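Stick ends (caps, ferrules and base discs)

A stick end is whatever sits at the bottom, or sometimes the top, of a pole, rod, handle or cane. Most dictionaries split the subject up under other words (cap, tip, ferrule, foot, shoe, base), and I've gone and put them all in one entry, which Seema Singhal tells me is bad manners for a reference work. She edits the other household entries, so you'll find hers a lot more orderly. I like mine together!

Terms

A cap goes over the end of the stick and covers the cut face. A ferrule is a ring or sleeve, traditionally metal, that squeezes the end so the wood won't split. People use the two words for each other all the time, and plenty of umbrella ferrules are really caps. A tip is a looser word for anything at the end, including the end itself when it has only been painted or dipped. A base disc, or foot, is wider than the rod it belongs to and is round more often than square. Then there's the plug, which goes inside a hollow tube, and I'd argue that one belongs under tubes - but I lost that argument with Seema and so here it is.

"Shoe" is an older word. You still hear it for boat poles and the feet of heavy ladders.

Caps

Caps come in rubber, soft plastic, hard plastic, metal and cork. Rubber is what most of us grew up with on canes and stools. It grips well and it leaves black marks on pale floors, as anyone with a cream hallway will tell you (mine still has a row of little half moons by the coat hooks). White and gray caps are sold as non-marking, and in my kitchen they've mostly lived up to it.

Fit matters more than material. The number printed on a cap is usually the inside measurement, so you want to measure the stick and forget about the outside of the old cap altogether. Sticks taper, too. Measure at the very end, then again a thumb's width up, and buy for the smaller number if the cap is rubber. A stiff plastic cap won't stretch, so for those go by the larger one. My own box of spares holds 12 sizes and I still end up winding tape around a broom handle every fall.

Warm water softens a rubber cap enough to twist it on. Dish soap works even better but it stays slippery in there for days, and Edem Kwofie once sent a mop head clear across his porch that way, cap and all.

Base discs

A disc spreads the load of a rod over more floor. On a freestanding rod it does the whole job of keeping the thing upright, so it's either wide, heavy or both. On a handle it may only be a stop, there to keep a hand from sliding off or to give a flat face for pushing and pressing. The plunger, the potato masher and the old laundry dolly all belong to this family in some way, and so do a good many toys.

Some discs are molded in one piece with the rod. Others screw on with a coarse thread or take a single screw from underneath. The Viltby stand in my front hall is the screw kind, and it works loose over a winter of wet coats. A quarter turn on a Thursday, when I do the floors, sorts it out. 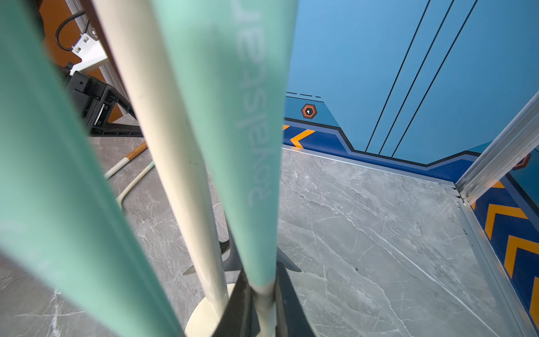

Two kinds of end: a cream rod with a round base disc, and a honey-brown wooden stick with a white-capped tip.

Wood and its ends

Bare wood drinks water through the cut end far faster than through the sides. Leave a plain broom handle standing in a damp bucket and you'll see the dark ring creep up. A cap slows this down a lot, provided the end is bone dry when the cap goes on. If it isn't, you've sealed the damp in - ask me how I know. Pull the cap twice a year, let the stick lie flat overnight, and look for softness with a fingernail.

Finish the end grain with whatever you used on the rest. Oil soaks in for what feels like forever, so keep adding it. Varnish wants two thin coats, three if you have the patience, and time to harden before a rubber cap goes anywhere near it.

Dipped tips are the decorator's version. Pushpa Chauhan does hers in white enamel, hung upside down from a clothesline, and they look lovely for a season or so and then chip. She doesn't mind. I'd mind.

Keeping and storing

Sticks with discs can be stored standing. Sticks with caps shouldn't be, at least not for months at a time, as rubber takes a set and comes out lopsided. Lay them flat or hang them by the top end. I use a Sillus rail with 7 hooks on it (the eighth place is where the door handle hits) and keep the short ones in a drawer.

Collecting

Yes, people do! Bhupendra Sandhu has more than 167 walking stick ferrules, all brass or horn, sorted by width in old seed trays. Early ones were often made to fit a single stick and carry no size at all. He won't polish them, and he's quite firm about it.

See also

Broom handles
Canes and walking sticks
Dowels
Plungers
Tubes and hoses (for plugs, if Seema ever gives in)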